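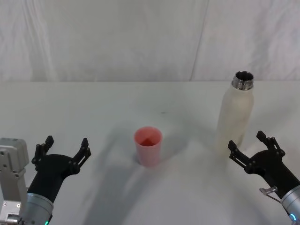 How often should an insulated bottle be washed? After every day of use, with the cap off and the neck brushed.

Posted Wed 12 June by Olga Prata
Print | E-mail

The threads are where residue collects. I use warm water, a narrow brush and 2 spoons of bicarbonate.
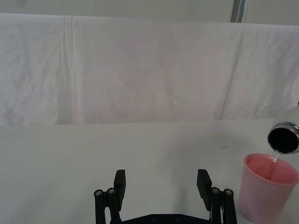
Leave it for 30 minutes, then rinse twice - hot water first, then cold. Store it open.

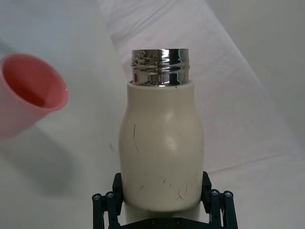 Scuffs on the outer coating I leave alone. Scouring powder only dulls the finish.

Contact | © Olga Prata | Back to top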